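Unit 6. Recording demonstrations: kinesthetic teaching and teleoperation

Course notes, Robot Learning Laboratory
Prepared by Iveta Šimko, with corrections by Dušan Jelínek

6.1 Scope

Unit 5 covered waypoint programming. In this unit the motion is supplied by a person, and the program is whatever can be learned from the recordings. Two ways of supplying the motion are used in the lab: guiding the arm by hand, and driving it from a separate input device. The exercise at the end uses the second. Read 6.4 before booking a slot.

6.2 Guiding by hand

In kinesthetic teaching the controller compensates for gravity and the operator moves the arm by its links. Joint positions are read from the encoders. The recorded path is always one the arm can reach, and an operator can usually make a clean recording within the first hour.

The method has three costs. The operator's hands and forearms are in the camera view during recording and absent during playback, so a policy trained on raw images sees two different distributions. Contact forces are mixed: a wrist sensor cannot separate what the person applies below it from what the object applies. Gripper timing also suffers, as both hands tend to be on the arm when the fingers need to close. A foot pedal helps with the last of these.

For tasks that use only joint positions, none of this matters much. Hand guiding is still the default for the peg and drawer exercises.

6.3 Remote control

In teleoperation the operator holds a leader device and the arm follows. The leader may be a scaled copy of the arm (joint-to-joint mapping) or a tracked handle (mapping in Cartesian space, with inverse kinematics on the follower side). The Breteo leader in the lab is of the first type and the Risero handle is of the second.

Joint mapping gives the operator a direct sense of joint limits and avoids most trouble near singularities. Cartesian mapping is less tiring and allows clutching: release the button, move the hand back to a comfortable position, press again. Clutching leaves pauses in the data. Trim them, or the policy learns to stop in the middle of a reach.

Delay between leader and follower should be checked at the start of every session. At 40 ms most operators notice nothing. At 200 ms they change strategy and begin to move and wait, and the recordings show it as a staircase in the velocity plot. Recordings with visible staircases are rejected.

6.4 Soft and partly soft objects

The blocks used in Unit 5 have one pose and keep it. Household items often do not. A shoe is a useful middle case: the sole is fairly stiff, the upper gives under the fingers, and the lace has no fixed shape at all.

Points to watch when recording a shoe task:

1. Grasp location. Choose one region and keep to it for the whole set. Mixed grasps are acceptable only if the set is large enough to contain many of each.

2. Clearance. The height that matters is measured from the lowest hanging part, which may be a lace. Plan the approach to a shelf with this in mind, and approach from the front.

3. Finger visibility. A camera close to the gripper sees the contact well but loses the shelf behind the object. A second, fixed view is required for any placement task.

4. Release. Lower until the sole is supported, open slowly, then retract along the finger direction. Opening while the shoe is still above the shelf adds a drop whose result varies from one episode to the next.

In the rack task, the white low-top hangs from a two-finger gripper with its toe angled slightly down, and one lace hangs well below the sole. The matching shoe is at the left end of the top shelf, toe to the left. An operator bringing the two together has to manage both the angle of the shoe and the free end of the lace.

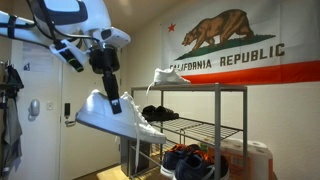 6.5 What is stored

Each episode is one folder. It holds joint positions, commanded positions, gripper opening, all camera streams and a short text label. Commanded and measured positions are both kept. They differ under load, and for imitation learning the command is normally used as the action.

Time stamps come from the host clock. Streams are aligned afterward to the slowest one by nearest neighbor. Do not interpolate the gripper signal – a half-closed value that was never commanded is harmful near the grasp.

Failed episodes are labeled and kept. Janka Baláž used them in her thesis to train a success detector, and the later groups have continued the practice. A recovery inside an otherwise good episode (a slip, a regrasp, a second attempt) stays in and is marked in the label.

6.6 Exercise

Work in pairs, one operator and one recorder, and change roles halfway. Record 40 episodes of the rack task by teleoperation. Vary the starting position of the shoe between episodes and leave the rack where it is. Then train the baseline policy for 3000 steps with the settings in the Skála configuration file and run it from starting positions that do not appear in your set.

Hand in:

– the episode folders, with labels
– one velocity plot per operator, same axes
– a page on where the policy failed, and which recordings might explain it

Questions about the leader devices go to Svatopluk Tóth. Slots are booked through Yevdokiia Stetsiuk and last 4 hours, including the delay check and the return of the arm to its rest position.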